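Kenar「Tokex」ラップタイマー ひと冬使ってみての感想

ミニバイクで走っている方なら一度は通る道だと思うのですが、自分のタイムをどうやって測るか、という話です。わたしは長いことハンドルにストップウォッチを巻きつけて、コントロールラインを通るたびに親指で押していました。これが意外と当たるんです。当たるんですが、最終コーナーの立ち上がりで親指を離すわけですから、まあ、測っているせいで遅くなっているようなところもありまして。しかも冬場の厚いグローブだと押し損ねるんですよね。二周分がくっついた数字を見て「おや、今日はずいぶん遅いぞ」と本気で落ち込んだことが何度もあります。

そんなわけで、今年の1月に思い切ってKenarのTokexを買いました。GPSで自分の位置を拾って、ラインを越えたところで勝手にラップを切ってくれる、小さな箱型のタイマーです。シーズンオフの練習走行から使いはじめて、暖かくなってからは草レースでも使いました。そろそろ感想を書いてもいいころかなと思いますので、長くなりますがお付き合いください。
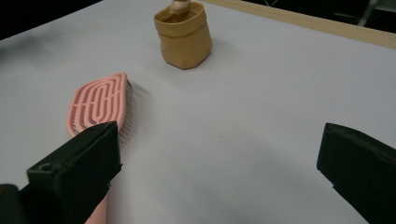 まず取り付けです。付属のステーはハンドルのパイプに巻くゴムバンド式で、工具なしで付くのはありがたいのですが、うちの12インチのようなセパレートハンドルの車両だと、巻ける場所がほとんどありません。無理に付けると画面が空を向いてしまって、伏せたときにまるで見えない。最初の走行はこの状態で出てしまい、結局ピットに戻るまで一度も数字を読めませんでした(それでも記録はちゃんと残っていたので、そこは偉いです)。

そこで、Gökçeというところが出しているトップブリッジ用のアルミステーを買い足しました。値段は4,000円ほど。本体を買った直後にこの出費はちょっと痛かったのですが、付けてみたらこれがもう、しっくりくるんです! ステムナットの上に板が一枚載るだけの簡単なつくりで、角度も二段階に変えられます。わたしは手前に起こしたほうで使っていて、ストレートで伏せた姿勢から、目線だけ落とせば読めます。セパハンの方は、はじめからこのステー込みの予算で考えておいたほうがいいと思います。

電源を入れてから測位が終わるまでは、冷えた朝だと少し待ちます。コースインの合図が出てからあわてて入れると間に合いません。わたしはヘルメットをかぶる前に電源、と順番を決めました。グローブまで着けてしまうとボタンが押しにくいので、この順番がいちばん落ち着きます。ボタンは本体の横に三つ並んでいて、形がどれも同じなんですよ。ここだけは次の型でぜひ直してほしい。真ん中を長押しするとその日の記録の消去画面に入るのですが、電源は右です。わたしは二回ほど間違えて、確認画面のおかげで助かりました。

さて、肝心の計測です。よく走りに行くのはKakdaleの短いほうのコースで、一周869メートル。ここは裏のヘアピンのすぐ隣をホームストレートが通っているので、GPS式だとヘアピンでラインを越えたことになってしまわないかな、と買う前はそこがいちばん心配でした。結果から言うと、わたしが走ったかぎりでは誤検出は一度もありません。進行方向も見ているらしく、ラインの登録のときに「この向きに通過」という矢印を決めるようになっています。説明書ではたった一行で済まされているのですが、ここを逆に登録すると一周も記録されませんので、初めての方はお気をつけください。はい、わたしは逆に登録しました。

精度についても書いておきます。草レースの日に、主催者の計測と自分のTokexの記録を並べてみたところ、どの周もほんのわずかな差に収まっていました。ラインの位置を手で登録しているのでぴったり同じにはなりませんが、ずれ方がそろっているので、周ごとの比較にはまったく困りません。わたしのような、今日は縁石をもう少し使ってみようか、ブレーキをちょっと遅らせてみようか、という楽しみ方をしている者には十分すぎるくらいです。

それで、タイムは縮んだのかと聞かれるとですね、縮みました。ずっと55秒台の真ん中でうろうろしていたのが、春になって54秒台に入りました。気温が上がってタイヤが温まりやすくなったおかげもきっとありますし、チェーンとスプロケットも替えましたので、全部がタイマーの手柄とは言えません。ただ、区間タイムが見られるようになったのは本当に大きかったです。自分では前半のS字が苦手だとばかり思い込んでいたのに、区間で見ると、遅いのは後半の複合コーナーのほうでした。得意なつもりで気持ちよく曲がっていた場所がいちばん遅かったわけで、これは家に帰ってからもしばらく画面を眺めてしまいましたねえ。

区間は最大で四つまで切れます。わたしは三つにしています。四つにすると走行中の表示が細かくなって、老眼の入ってきた目にはつらいんです。文字の大きさは変えられません。ただ、直前の周より速ければ緑、遅ければ赤に画面の縁が光る機能があって、数字を読まなくてもそれだけで調子がわかります。レースではこの光だけを見ていました。昼間の直射日光の下でも、縁の光はちゃんとわかります。数字のほうは西日だとやや苦しいです。
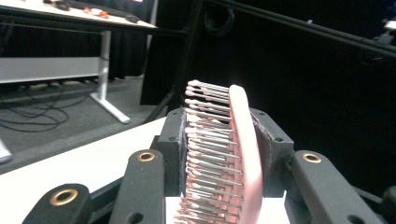

電池・防水・データの取り込み

電池は内蔵の充電式で、午前に二本、午後に三本という走行会の一日なら、充電なしで持ちました。走らない時間に電源を切っておけば、翌日の午前中までいけます。ただし真冬は減りが早く、1月の走行では最後の枠の途中で残量の警告が出ました。寒い時期は昼休みに車の中で充電しておくと安心です。充電口は底面にあって、ゴムのふたがついています。このふたがまた固い。爪の短い方は苦労されると思います。わたしは毎回、六角レンチの先でそっと起こしています。

防水については、一度だけしっかり雨の中を走りました。朝から降ったりやんだりの日で、途中からは前の人の水しぶきで何も見えないような状態でしたが、本体は平気でした。水滴が画面につくと縁の光がにじんで、むしろ目立つくらいです。帰ってからふたを開けてみても、中は乾いていました。高圧の洗車機を直接当てるのは説明書で止められています。

本体に残せるのは300周分まで。いっぱいになると古い周から上書きされていきます。上書きの前に何か知らせてくれるかと思ったら、何も出ません。わたしは取り込みをさぼっていて、シーズン最初の練習の分をきれいに失いました。あの日はとても寒くて、路面も冷たくて、タイムとしてはひどいものだったはずですが、それでもなくなってみると惜しいものです。走った日のうちに携帯へ移す習慣をつけるのがいいと思います。

その携帯のアプリですが、こちらは正直なところ、もう一歩です。走行ラインを地図に重ねて見られるのは楽しいのですが、二周を並べて比べるときに、片方を選び直すと最初の画面まで戻されます。比較したい周がたくさんある日はこれがなかなかの手間で、途中からノートに書き写したほうが早い気がしてきます。日本語の訳も少しぎこちなくて、「最良の円」と出てくるのがベストラップのことです。慣れると愛着がわいてきて、うちでは今日の最良の円は、などと言っております。6月6日の更新で、周の一覧を速い順に並べ替えられるようになりました。これはうれしかったです。こういう手直しが続いてくれるなら、比較画面のほうもそのうちよくなるのではと期待しています。

よかったところ

操作がいらないこと。ラインを一度登録してしまえば、次に同じコースへ行ったときは自動で呼び出してくれます。縁の光のわかりやすさ。雨でも使えること。転んでも無事だったこと(低速で右に一度。ステーの角に傷がついただけで、本体はなんともありませんでした)。

気になったところ

同じ形の三つのボタン、固いふた、アプリの比較画面。それから付属のステーは、バーハンドルの車両以外ではあまり出番がなさそうです。Gökçeのステーを最初から選べる組み合わせ売りがあればいいのに、と思います。

どんな人に向いているか

走行会に年に何度か出て、自分の走りを少しずつよくしていきたい方には、気持ちよくおすすめできます。コースに埋め込みの磁気センサーがあって、仲間もみんなそれ用の受信機を使っているという環境なら、話を合わせやすいそちらのほうがいいかもしれません。それと、もう何秒も縮まらないくらい突き詰めている速い方は、サスペンションの動きやアクセル開度まで取れる本格的なロガーを見たほうが満足されるでしょう。わたしにはまだまだ先の話です。

次はKakdaleの長いほうのコースに持っていくつもりです。あちらは木立の中を抜ける区間があって、測位がどうなるのか少し気になっています。走ってきたら、この下に書き足します。

評価:五点満点で四点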